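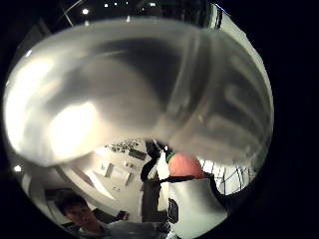 홀만(Hollmann)이 일루브우드(Illuvwood) 사무실을 외부인에게 공개한다기에 다녀왔다. 초청장에는 '사무실 정리와 청소를 맡을 로봇 히소(Hisow)의 현재'라고 적혀 있었는데, 가장 오래 지켜본 것은 사람 손이었다. 반투명한 플라스틱 컵 하나를 다루는 데도 손에는 흰 센서 하우징을 두르고 검은 끈을 맨다. 끈 옆으로 나온 손가락 끝만 맨살이다. 이 손동작을 모아 로봇을 가르친다는 것이 회사의 설명이고, 안내 자료에는 이 일이 '데이터 기여'라고 되어 있다. 내가 보기에는 그냥 손으로 하는 노동이다.

방문일은 2026년 6월 13일. 신청은 한참 전에 했고 일정이 한 번 밀렸다. 입구에서 서약서를 쓰고 설명을 들은 다음 작업 공간으로 들어갔다.

## 설명회에서 들은 것

발표 자료의 핵심은 숫자 하나였다. 한 작업자가 한 달에 남기는 동작 기록이 3000건. 많다는 인상은 주는데 그중 몇 건이 학습에 쓰이는지는 나오지 않았다. 질문했더니 "품질 기준은 계속 바뀐다"는 답이 돌아왔다. 기준이 바뀌면 이미 한 작업은 어떻게 되느냐고 다시 물었고, 탈락한 기록은 재촬영한다고 했다. 재촬영분도 같은 단가로 치는지는 담당 부서가 달라 모른다고 한다.

히소가 먼저 들어간 곳은 레이크데일(Lakdale) 사옥이다. 네 달 동안 시험 운영을 했고 청소 인력은 줄이지 않았다는 것이 회사의 공식 입장이다. 다만 같은 자료 뒤쪽을 보면 야간조가 주간조에 통합되었다고 적혀 있다. 통합이 감원과 어떻게 다른지 따져 물은 참석자가 있었지만 답은 길고 흐릿했다. 옮겨 적을 만한 문장이 없다.

## 작업 공간

사무실 자체는 쾌적해 보인다. 짙은 색 카펫에 연두색 의자, 큰 창 앞의 키 큰 화분. 채용 홍보물에 바로 실어도 될 만하다. 그런데 긴 작업대 위로 오면 검은 케이블이 뒤엉켜 있고, 작업자는 그 너머에서 고개를 숙이고 있다.

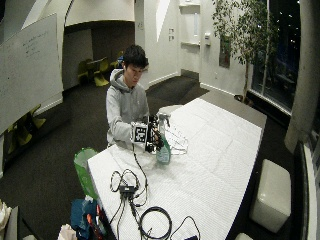
*센서 장비를 착용하고 분무기를 쥔 작업자. 장비에는 흑백 무늬의 표식이 붙어 있다.*

근무는 하루 여덟 시간, 휴식은 별도라고 들었다. 장비를 벗었다 다시 차는 시간이 근무에 들어가는지 물었더니 "현장 재량"이라고 했다. 손목에 무언가를 묶고 일해 본 사람이라면 그 재량이 누구 쪽으로 기우는지 짐작할 것이다. 손목 통증 조사 결과도 요청했는데 아직 집계한 것이 없다고 한다.

작업자와 직접 이야기할 기회는 없었다. 촬영 중에는 말을 걸지 말라는 규칙이 있고, 이후 일정에는 대화 시간이 빠져 있었다. 귀에 이어폰을 꽂고 있는 모습도 보았는데 무엇을 듣는지는 모르겠다. 공개 행사라면 이 시간을 넣었어야 한다.

분무기 쥐기 같은 동작은 청소 일을 오래 한 사람에게는 몸에 밴 기술이다. 어느 각도로 뿌려야 얼룩이 번지지 않는지, 어느 표면에는 뿌리면 안 되는지도 안다. 회사는 "누구나 할 수 있는 일상 동작"을 모은다고 설명한다. 누구나 할 수 있다고 해 두면 단가를 낮추기 쉽다. 레이크데일의 청소 노동자들이 기록 작업에 참여한 적이 있는지, 참여했다면 얼마를 받았는지 서면으로 질의해 두었다.

## 남은 질문

주최 측은 12월에 두 번째 공개 행사를 열고 그때는 히소의 실제 운영 기록을 보여 주겠다고 했다. 로봇이 멈췄을 때 불려 가는 사람이 누구인지, 그 호출이 원래 업무에 얹히는지 따로 수당이 붙는지도 그 기록에 있어야 한다. 레이크데일 야간조의 통합 전후 근무표도 함께 요청했다. 답변이 오면 이 글 아래에 덧붙이겠다.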